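Dish towels: washing, folding and where to put them all

Kitchen notes from my house to yours, updated in March with the bit on linen at the end.

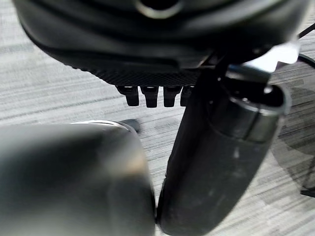 How often should you change a dish towel?

Every day if you cook every day, and sooner if it's been used on hands that touched raw meat or if it's still damp when you pick it up again. I put a fresh one out at breakfast and the old one goes straight to the hamper, but hang it over the side first if it's wet, or you'll be smelling it by dinner.

I get more mail on towels than on anything else I write (more than the bread pages, which hurts a little), so I've pulled everything together.

Washing

Hot water, regular detergent, and no fabric softener, ever! Softener leaves a coating on cotton and then your towel just pushes the water around the plate. Dryer sheets do the same thing. If you've been using softener for years and your towels have gone slippery, run them through a hot wash with half a cup of white vinegar and no detergent, then wash again the normal way. It took me two rounds with my oldest set and I thought I'd have to throw them out.

Please don't put the vinegar in with bleach. Not the same load, not one after the other in the same drum. Those two make a nasty gas together.

Dish towels go in their own load at my house, with the dishcloths and cloth napkins. I used to throw them in with bath towels and everything came out covered in fluff, and then the fluff was on the wine glasses. If you don't have enough for a load, buy a few more towels or do a short cycle. I don't love running the machine half empty either, but it beats picking lint off a glass when people are already at the door.

New towels need washing before you use them, and they won't dry well until they've been through three or four times. Mererid Skyrme wrote to say she soaks hers overnight in plain cold water before the first wash and gets there faster. I tried it with one batch and they were pretty good right off, so I'm passing it along.

Stains

Tomato: rinse from the back of the cloth with cold water, dab on dish soap, leave it 20 minutes, wash. Dry it in the sun if you have any.

Grease: dish soap straight on the dry spot, before any water. Rub it in with your thumb.

Coffee and tea: I soak these in oxygen bleach and warm water while I'm doing something else, and if a shadow stays behind I stop caring. It's a dish towel.

Turmeric: good luck. Mine are yellow now.

Check the stain before the dryer. The heat sets it, and then you own it for good.

Folding

My way, for an ordinary rectangular towel: lay it flat, fold it in half the long way, then in half the long way again so you've got a strip. Fold the strip in half, then in thirds. You end up with a little packet that stands on its edge, so you can file them in the drawer like folders and pull one out without wrecking the pile. If your drawer is shallow, do the last fold in quarters and they'll sit lower. Measure one against the drawer before you fold the whole basket, which I did not do, and I had to start over with a cold cup of tea.

Put the folded edge up. With the loose edges up they catch on each other and you're back to a tangle by the end of the week.

Rolling works too, and it's nice in a deep basket on a shelf, but rolls come undone in a drawer that gets yanked open a lot. Dilwyn Ellis swears by rolling and says I'm yanking too hard. Maybe so!

Where they go

As close to the sink as you can manage, but not in the cabinet underneath it. It's damp down there and you won't notice a slow drip until the bottom layer is musty. The drawer next to the dishwasher is my favorite spot. If you're short on drawers, a basket on the counter is fine so long as it's away from the stove.

Clean ones go in at the back and you take from the front. Otherwise the same four towels do all the work and wear through while the pretty ones never leave home.

How many do you need? I asked Elis Wynne, who used to run a cafe, and he told me he kept 80 on the shelf and still ran out on busy mornings. For a house I'd say a dozen is comfortable, a few more if you bake. I once counted 50 in mine, counting the Christmas ones, and that was the day I started a rag bag.

When to retire one

If you can see daylight through the middle, it's a rag. Cut it in four and keep it by the shoe polish. I leave the hems on where I can, as the cut sides shed threads all over whatever you're wiping.

A bit on linen

I was slow to come around to linen. It costs more and it feels like cardboard for the first month, but for glasses there's nothing better, no lint at all once it's broken in. Wash it warm instead of hot, pull it out of the dryer 5 minutes early while it's barely damp, and smooth it flat with your hands. Iron it if you like ironing. I hang mine over the oven door handle and by the time I've put the plates away it's ready to fold.

Next month is oven mitts, and how to get the burnt smell out of them.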